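Textile Pattern Technician (Repeat and Color Separation)
Yimyam Home Textiles -- Trolholm site
Full time, permanent
Posted Sep 19, 2018

Yimyam prints bedding, table covers and upholstery cloth for hotels and furniture makers. The pattern office at Trolholm prepares artwork for the rotary and digital print lines. One position is open for a technician to take over repeat construction and color separation for the botanical and small floral ranges.

The post reports to Lamduan Kamolrat, head of pattern engineering.

Duties

Build half-drop and straight repeats from scanned or painted originals supplied by the design office. Correct joins so that no line, gap or band shows across the full width of the cloth.

Separate artwork into printing colors. Most of our botanical grounds carry a limited palette on off-white, and trap values have to be set by hand where a pale motif overlaps a gray one.

Prepare strike-off sheets, measure them against the approved standard under both shop lamps, and record the readings in the color log.

Maintain the Brarkora archive. It holds 700 designs acquired from a closed mill, 188 of which have been redrawn so far. The remaining sheets are on paper and film in varying condition, and some have no color notes.

Answer technical queries from the print lines during the day shift. This takes up one or two hours on most days and more during July, when the hotel orders are run.

Requirements

Two years in a print mill, engraving shop or similar pattern room. Training in textile printing or graphic reproduction may be counted toward this.

Working knowledge of at least one repeat and separation package. The office uses Neruvton; training is given to applicants who have used a different one.

Normal color vision, tested at interview with a 100-hue arrangement test.

Ability to read a print defect from a cloth sample and state whether the cause is in the file, the screen or the machine.

Useful but not required: experience with pigment printing on cotton, hand drawing, basic knowledge of cloth shrinkage and its effect on repeat length.

Hours and conditions

Monday to Friday, 7:30 to 4:00, with a half-hour lunch. The pattern office is on the second floor and has an elevator. The print hall is noisy -- hearing protection is supplied and must be worn past the yellow line. Overtime is paid at the site rate. There is no night work in this position.

Pay is at grade 4 or 5 of the site scale, according to experience. The first three months are a trial period for both sides.

How to apply

Send a resume and no more than six samples of repeat or separation work, flattened, with a note of the number of colors in each. Address them to Lamduan Bunnag, Personnel, Trolholm, and quote reference 77. Samples are returned on request. Applicants selected for interview will be given a short separation exercise, done on site in the morning, and will be shown the print hall afterward.

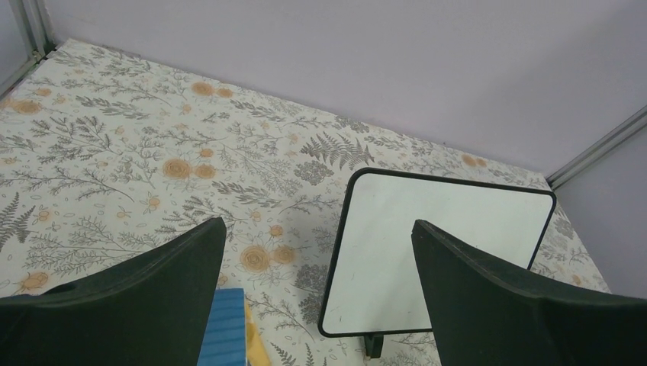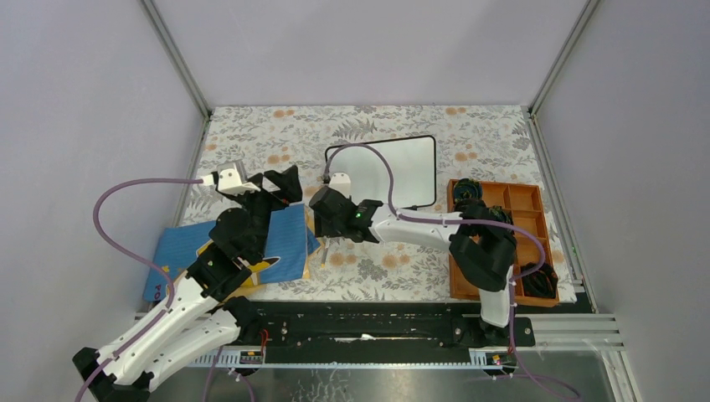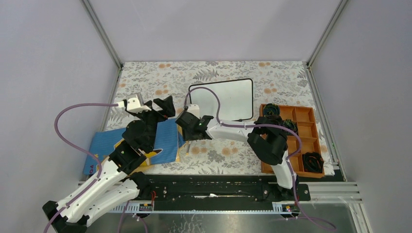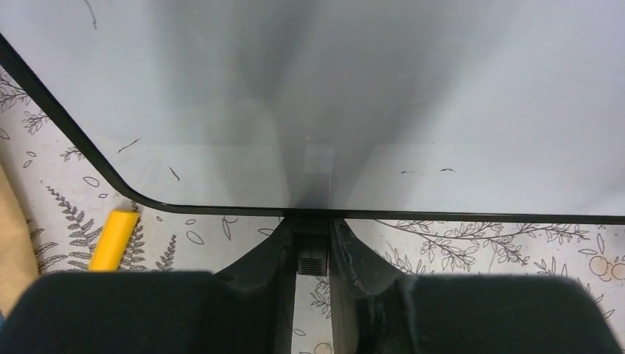
First three pictures: fern and small flower pattern, gray and orange on a light ground.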